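Gripper trials at Plevside: questions and answers

What are you comparing?
Two-finger grippers on a pair of arms, run from the Tosh controller and then from the Risik one.

What is the task?
Drawer work with a wooden box and a toy corn cob.

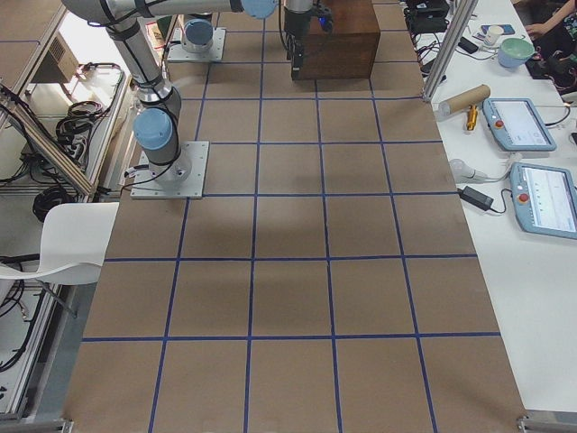
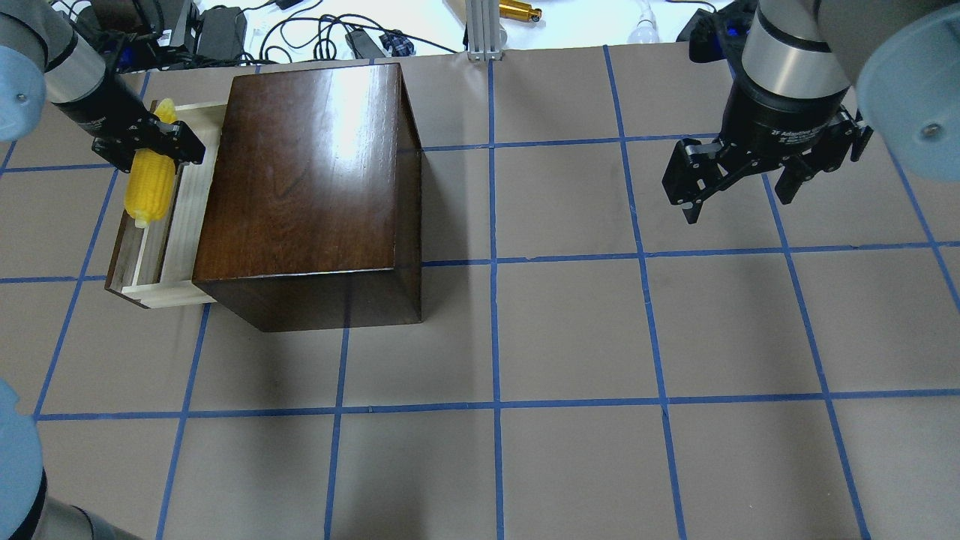
Blue tape marks out the grid.
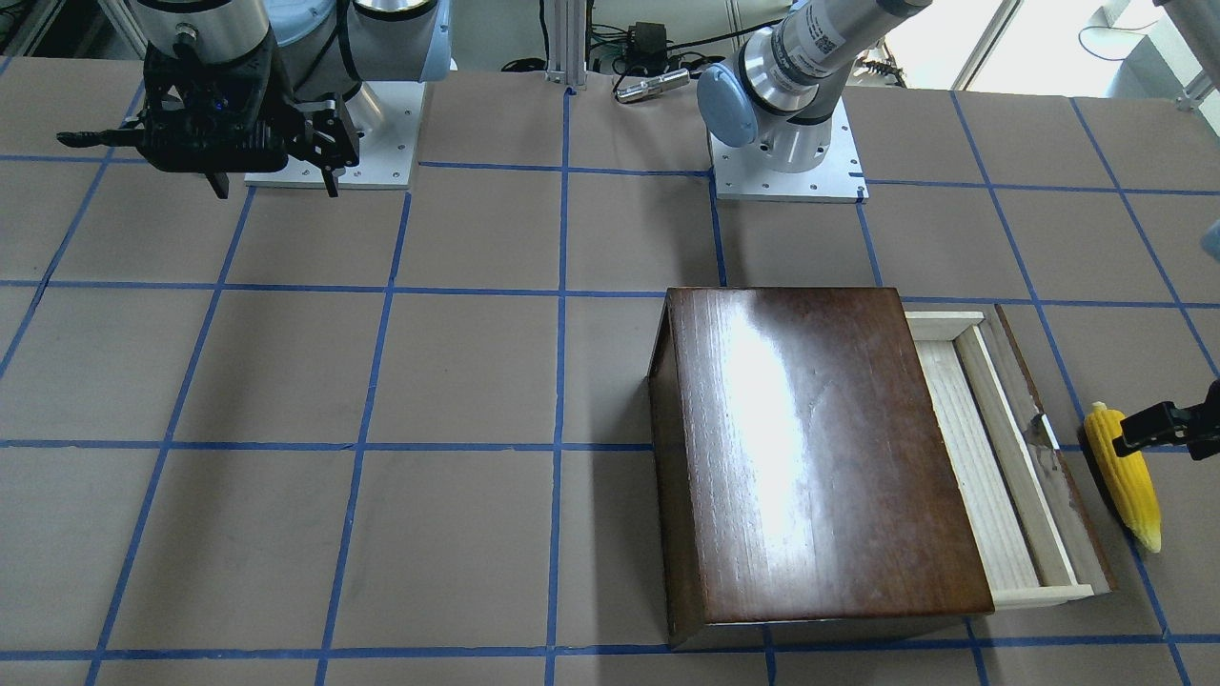
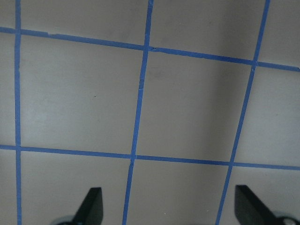
How many runs does each controller get?
1,000, split over 4 box positions.

When are results out?
In April. Fiona Sutherland is checking the logs.

Can I send in a gripper?
Yes. Write to Callum Lindsay by 15th February and include the mounting drawing.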